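4. Living behind the lattice

4.1 How the interviews went

I'd planned to ask people about airflow. That was the grant, after all, and I had a tidy sheet of questions about breezes, summer nights and which way the house faced. Most of the 33 households on the Pristamau estate answered those politely enough and then went straight on to what they wanted to talk about, which was privacy, dust and the neighbours. By the end of February I'd given up steering and just let people show me around.

Fereshteh Ahmadpour did the Temby interviews while I did Pristamau, and we swapped recordings at the end of each week so that neither of us got too fond of our own street. We finished up with 271 pages of transcript between us. I read the lot twice, once with a highlighter and once without, and I'd say the second reading was more useful (the highlighter makes everything look like a finding).

The two places aren't twins. Pristamau was built all at once, with the same Sesteo screens fitted to every front porch, while Temby grew a house at a time and people put up whatever they liked. Quite a few in Temby bought from the Hämäläinen joinery when it was still going, and they're proud of it. One woman took me out the side gate to see the pegs. I hadn't asked about pegs! But she was right to show me, and joints come back in section 5.

Something I should own up to is that I grew up in a house with a lattice porch and I've always loved them. Fereshteh hadn't, and thinks they look unfinished. We coded the first batch of transcripts separately and argued about the differences over lunch, and where we couldn't agree we've left both readings in the table.

We also asked people to handle some ordinary household things while they talked, mostly so their hands had something to do. I picked that up from an older colleague and I've never seen it written down, but people talk more freely when they're folding a tea towel. It's awkward sitting across from someone with a clipboard. Give them a towel and they're off. 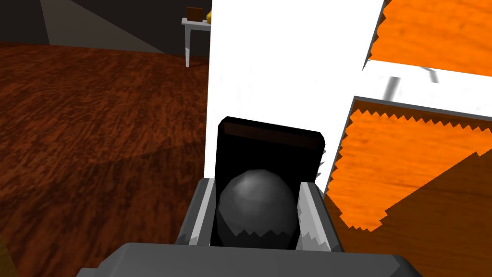
Figure 4. Dark grey ball held between two grey fingers, with a black upright block behind it. Computer rendering.

I've sorted what follows by how often a topic came up and not by how much I liked it. Privacy came first by a mile. After that it was cleaning, then light, then a long tail of things I've lumped together as "bits and pieces", where you'll find possums, jasmine, and one very good story about a stuck parcel that I couldn't justify including.

On privacy, people were more precise than I'd expected. They knew exactly how far along the footpath you could get before you could see in, and at what time of the evening that changed. With the lamp off inside and daylight in the street, a screen hides you pretty well. Switch the lamp on after dark and it works the other way round. Everybody knew this, including a boy of nine who'd tested it with his sister standing on the nature strip. Several people had a routine for it - lamp off, walk through, lamp on in the back room - and hadn't noticed it was a routine until they were telling me.

Spacing mattered as well. A tight grid felt safe to some people and a bit like a cage to others, and the same person could say both within a few minutes. I don't think that's a contradiction. They were usually talking about two different times of day, or about being home alone and then about having the grandkids over. Fereshteh reads it differently and puts it down to the angle people sit at, with the gaps closing up when you look along a screen from one end. She may well be right. The Temby porches are long and narrow, and most of the chairs are down the far end.
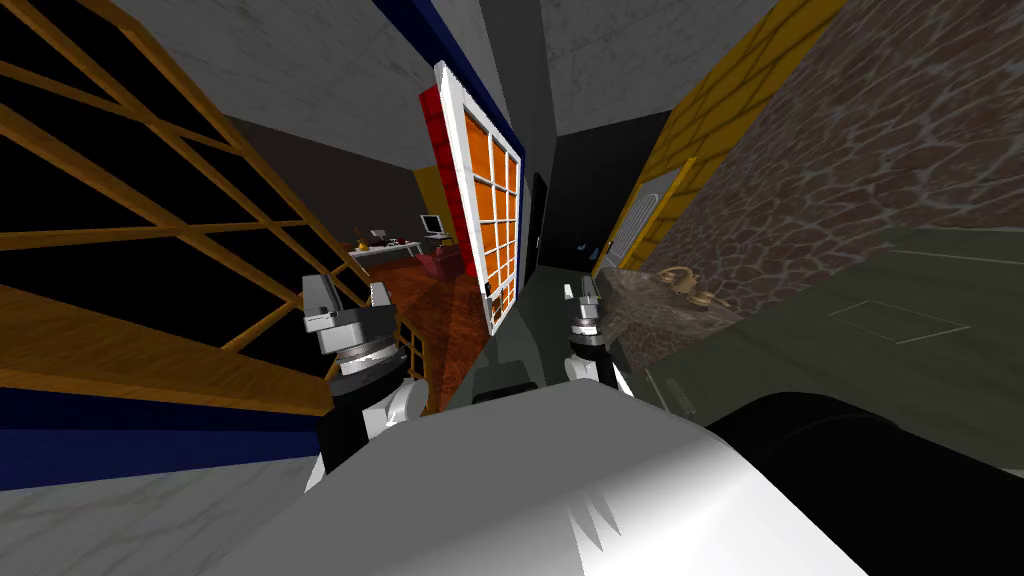 4.2 Cleaning, and who does it

Right, dust. I had one question on upkeep and it should have been ten. Of the 136 passages we coded as complaints, the biggest share had to do with getting a cloth into the corners where one slat crosses another. People have tried paintbrushes, old toothbrushes, the hose and a leaf blower. The leaf blower moved everything into the lounge room.

The hose is quick but it's hard on the timber, and the Pristamau people who'd used it every summer had the worst swelling along the bottom rail. The brush people had better screens and sore shoulders. In 18 homes one person did all the cleaning and the others in the house told me, quite happily, that the screens didn't need much. I read a few of those answers back to Fereshteh and we both had a laugh, but it's a real problem for the survey, which only ever asked one adult per home.

Colour came up here too. Once a screen is oiled it shows up dust less than a painted one, or so people say, and they like how the edges pick up the light late in the day.

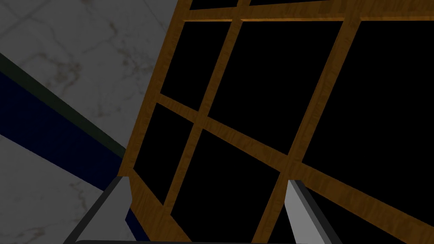 White paint had its fans, mainly in Temby, and mainly among people who'd inherited it. Stripping paint off a lattice is a miserable job and I only met one man who'd seen it through. He started in his first summer there and told me he wouldn't wish it on anyone, then asked if I'd like to see the other side.

We closed the coding sheet in March 2020, with the light passages still only half sorted. I've carried those over to section 5 along with the joints. The wording of the upkeep question, the old one and the one I'd use now, is in Appendix B.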